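Bivier Online > News > Local Business

News | Sport | Culture | Notices | Archive

Old office computers are taken apart at Prakholm

5 Apr 2019

The Prakholm workshop in Bivier has received 605 desktop computers from the offices of Lennox, and the work of opening them has started. Each computer is laid on its side and the panel is removed, so that the motherboard, the power supply and the cables can be reached.
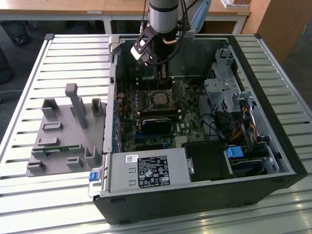
Anjana Pramanik

The workshop wants to save the parts which still can serve. Processors and memory are sorted first – they are small, and schools in the district ask for them often. Cases and other metal go to the recycling yard in Bredach.

"People think an old computer is only garbage," says the head of the workshop, Imtiaz Seneviratne. "We have already put aside 167 processors, and we will test every one of them."

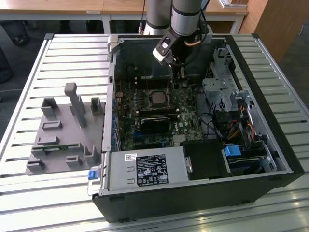 What will happen with the parts

Tested parts will be used for repair of 400 school computers before July. The rest will be offered to residents for a small price – the list will hang at the entrance of the workshop.
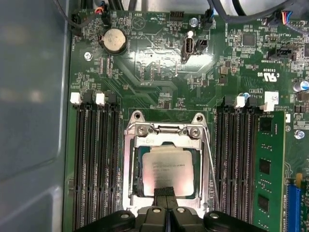
The processor in its socket, with memory slots on both sides.

Shares: 26 | Comments: 3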